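Kidasley Wallpaper Pattern Register
Data card and README, version 5
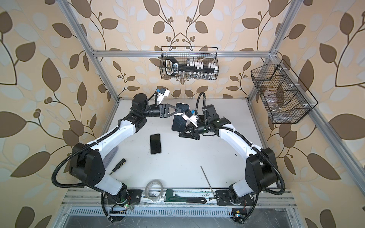

The Kidasley Wallpaper Pattern Register is a catalog of printed wallpapers with plant subjects: leaves, branches, berries, ferns, grasses and flowering stems. It is kept by the Linamano Decorative Arts Library and is offered to cataloguers, conservators, sample-book owners and students of surface design. Each record describes one pattern in one colorway. The register does not record prices or present-day availability.

Last revised: 9/6/22

Contents of the release

patterns.csv: the main table, one row per colorway
terms.csv: the controlled list of subject and color terms
sources.csv: the sample books and loose rolls from which records were made
changes.txt: corrections made between versions
README.txt: this document

All tables are saved as UTF-8 text with commas between fields. Fields that contain commas are enclosed in double quotation marks. Empty fields are left empty; the word "unknown" is used only when a cataloguer looked for the information and could not find it.

Fields in patterns.csv

record_id: a permanent number. Numbers are not reused when a record is withdrawn.
family_id: links all colorways of the same design.
subject_main: the leading plant form, taken from terms.csv.
subject_other: further forms, separated by semicolons.
ground: the background color, in plain terms such as cream, white, gray or tan.
colors: the printed colors, listed from the largest area to the smallest.
repeat_height: the vertical repeat in centimeters.
match: straight, half-drop or random.
surface: smooth, embossed, flocked or textured.
source_id: the source in which the pattern was examined.
notes: free text, no more than 70 words.

How records are made

Patterns are described from the physical sheet, under daylight lamps, by one cataloguer. A second cataloguer reads the finished record against the sheet before it is released. Where the two disagree on a term, the broader term is entered and the narrower one is placed in the notes field. A leaf that cannot be matched with confidence to a plant is entered as "leaf, unspecified." Cataloguers are asked not to guess at a species from the name printed in a sample book, as pattern names were often chosen for their sound.

Repeat heights are measured on an unpasted sheet. Paper that has been hung may have stretched, and measurements from hung paper are marked with the letter H in the notes field. Measurements were rounded to the nearest half centimeter in versions 1 and 2. They have been given to the nearest millimeter from version 3 onward, and the older entries are being remeasured as time allows.

Color terms

The color list has 13 base terms. These may be combined with "pale," "dark" or "grayish," but no more than one of these words may be used with each base term. Trade names for colors are not entered in the colors field. They may be given in the notes, in quotation marks, as they appear in the source.

Sources

The largest group of records comes from the Cortés sample books, which were given to the library with their original covers and order slips. A smaller group comes from loose rolls held at the Lirkudside storage building. The Lirkudside rolls have no printed dates, and no date should be inferred from their position in the register.

Known limitations

The register favors papers sold for homes. Papers made for hotels, offices and shops are thinly covered. Large-scale leaf designs are better represented than small sprigs, in part due to the makeup of the Cortés gift. Fading is recorded only where it is plain to the eye, so the colors field may differ from the paper as first printed. Borders and friezes are excluded from this version and will be issued as a separate table.

Users who wish to compare frequencies across subjects should count by family_id. Counting by record_id will give too much weight to designs that were issued in many colorways.

Conditions of use

The tables may be copied, changed and shared for any purpose, provided that the register is named and the version number is given. This permission covers the descriptions only. It does not extend to the designs themselves, some of which may still be protected.

Suggested citation

Linamano Decorative Arts Library. Kidasley Wallpaper Pattern Register, version 5.

Corrections

Corrections should be sent to the library's cataloging desk with the record_id, the field concerned and the evidence for the change. Accepted corrections are listed in changes.txt. Requests received after the close of July are held for the following version.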